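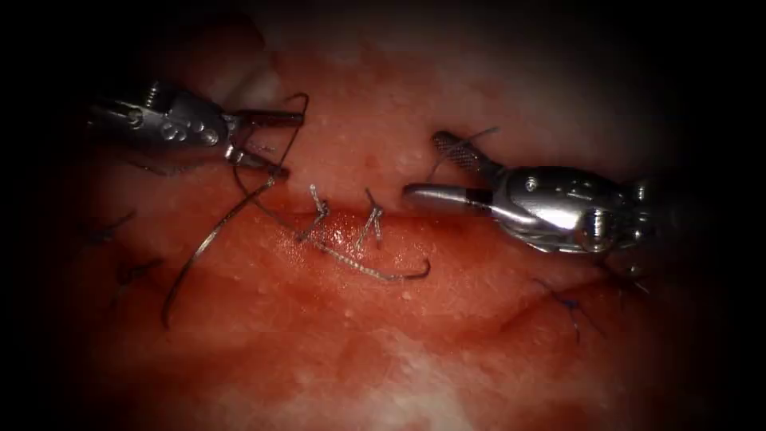
2 min read

The Prolthorpe Lantern Fair is a winter street market and arts weekend held each November in Prolthorpe, a river town most people only know from the highway sign. I've had a stall there for years (candles, mostly, and some wonky pottery), so take this entry as coming from someone who loves the thing!

The fair claims to go back to 1705, when a charter let the town hold a market after the harvest. I've never seen the charter and neither has Neema Owino, who wrote the only decent history of it, but the year is painted on the banner and it's not coming off now. What we know today was really started by Ansel Abernathy, a sign painter, who talked the shops on Quintanilla Street into staying open late and hanging coloured paper lanterns out the front. It rained and everyone came anyway.

The fair runs over 2 evenings. Stalls go along both sides of Quintanilla Street and spill into the old Sostel wool store, where you'll find the printmakers, the knitters and the very good dumpling people. Stalls are still $5 for under-eighteens, who get their own row near the door, and some of the best work in the whole place is on those tables - I bought a linocut of a magpie there that's still my favourite thing in the kitchen.

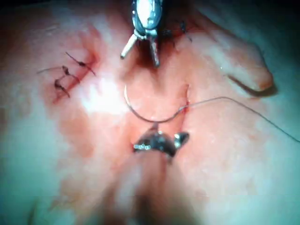
The lantern walk is the bit everyone waits for. It leaves the wool store at dusk and goes down to the Wavport ferry landing, with a brass band in front playing whatever they've managed to learn. The record is 1013 lanterns, counted at the landing by Rafferty Kowalczyk with a clicker in each hand. Some locals still argue about whether torches should have been included.

There was a grumpy patch when the walk was moved to the football oval and hardly anyone liked it. Arturo Rinaldi ran a petition from his bakery counter, and the river route was back the next year. Dexter Ruiz-Ortega has looked after the music program ever since, and he's added a choir, a puppet theatre and an open mic that goes on far too late.

Parking is behind the wool store, and it fills up by 4 pm.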